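# Two arms and a desktop PC: speaker notes

Jumard workshop evening, July 2021. Slot is 20 minutes including questions. Slide cues in bold.

**Slide 1: title**

Say what the project is in one sentence: Brundutlow is a two-arm bench cell, built in a shared workshop, that is meant to assemble and strip desktop computers. Say what it does not do yet. It does not do a full build unattended. Move on quickly, the title slide is dull.

**Slide 2: why a PC**

- Parts are cheap and easy to replace when a test goes wrong.
- Tolerances vary a lot within one case. A drive caddy forgives a few millimeters of error. A CPU socket forgives almost nothing.
- Cables. Everything interesting about the task comes from cables.
- The whole job fits on one worktable.

If someone asks why not start with a simpler object: we did. The first version sorted bolts. It taught us how to calibrate and very little else.

**Slide 3: layout**

Two arms, one on the far side of the case and one on the right. Case lies on its side with the opening up. Parts holder to the left. The worktable is slotted aluminum so that stops and holders can be moved and bolted down again without drilling.

Explain the main layout decision. We first stood the case upright and reached in from the side. The wrist ran out of travel before the fingers got to the board. Laying the case down costs table area but lets both arms come in from above. The far arm still loses some of its workspace to the power supply. Draw this on the whiteboard if there is one.

**Slide 4: parts holder**

Printed in-house. Five revisions. The points worth making:

- The first revision held each part tightly. The gripper could not pull the memory module out without lifting the whole holder.
- The second was loose, and the pick position drifted from one run to the next.
- Since the third, the pockets have had a chamfer at the top and a close fit only at the bottom. Parts settle into place when released.
- The CPU stays raised so the fingers can get hold of its edges.
- Print it solid. A hollow one flexes when the gripper presses on it.

File name is on the handout. Do not read it aloud.

**Slide 5: grippers and wrist camera**

Bolted fingers, so they can be swapped. The finger set is the part we have changed most often. Long fingers reach the bottom of the case but bend under side load. Short fingers are stiff but the gripper body hits the drive cage first. The present set is a compromise and it shows in the failure log.

The wrist camera gives the last stage of alignment. Fixed cameras do the coarse stage. Mention that a wrist view is partly filled by the gripper itself, and that the software masks that region. We forgot the mask once and the matching step locked onto a bolt hole.

**Slide 6: control**

Keep this short, the audience is mixed.

- Coarse pose from the fixed view.
- Move to a standoff point above the target.
- Fine pose from the wrist view.
- Descend at low speed with a force limit.
- If the limit trips, back off along the same path and retry. Maximum of 5 retries, then stop and wait for a person.

The scheduler is Goel, our own code, a plain state machine. It holds a lock for the volume inside the case so that only one arm descends at a time. This is slow. It also ended the collisions. We may relax it later by splitting the case into zones.

**Slide 7: results**

The log covers 1351 attempted picks. Define an attempt before giving any rate: one descent toward a part, whether or not the fingers closed. Retries are counted separately.

- Memory modules out of the holder: 92 percent on the first attempt.
- Drive caddy release: lower, and it depends on cable position. Show the plot, let people read it.
- CPU into socket: not reported as a rate. Too few runs.

Do not compare these with anyone else's numbers. The definitions differ.

**Slide 8: failures**

Spend the most time on this one.

1. Cable snag. A finger catches a loop on the way down. Force limit trips late because a cable stretches before it pulls. Partial fix: a slower descent through the cable layer.
2. Glare from bare metal. The socket bracket and the drive cage reflect the overhead light. We moved the light. A diffuser would be better.
3. Wrist cable. It needs slack for the full range of rotation, and slack hangs into the work. We have rerouted it and are still not satisfied.
4. Case shift. The case slid when a caddy stuck. It now sits against two stops.

**Slide 9: work at hand**

Leave these up without talking for a few seconds.

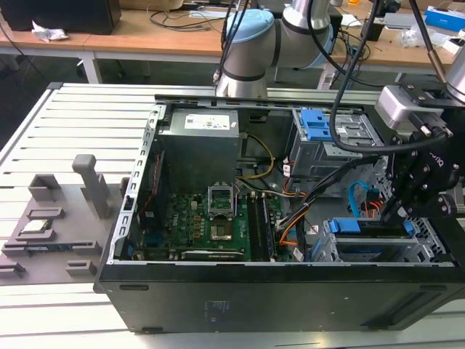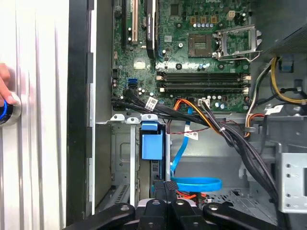
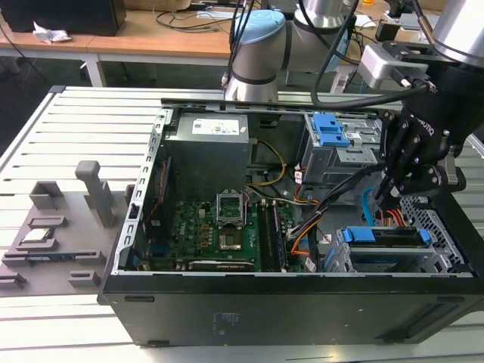

*Reading time: 6 minutes*

Points to make with the three views up:

- The CPU socket is empty and its bracket is raised in all three. That is the start state for the socket test.
- The CPU is in the holder in the first and third views.
- In the second view, taken from the wrist, point out the blue SATA cable looping beside the light-blue caddy. Tie it back to failure 1. A planner that treats the case as rigid geometry has no idea this cable exists.
- Same view: the gripper fills much of the bottom. Tie it back to the mask on slide 5.
- In the third view, the fingers are down near the cable bundle on the right. Ask the room which side they would approach from. There is usually a good answer from someone who repairs machines.

**Slide 10: next**

- Cable model. Even a crude one, a keep-out volume refreshed before each descent, should help.
- Quick-change fingers. The Baveck coupling is drawn but not machined. Target is October.
- Zone locks in Goel.
- Diffuser for the light.

**Likely questions**

*Cost?* Give the split: arms are most of it, everything else was scrap, prints and aluminum stock. The sheet is available on request.

*Why not suction for the CPU?* Tried. It holds well on the heat spreader, but swapping tools takes longer than the pick.

*Safety?* Reduced speed whenever a person is within reach, and a stop button on each side of the table. Hands stay out of the case during a commanded descent.

*Can it close the bracket?* Only with the board clamped separately. Do not promise a demo.

Leave the contact slide up while people come forward. Bring the spare finger set and one of the early holders to pass around.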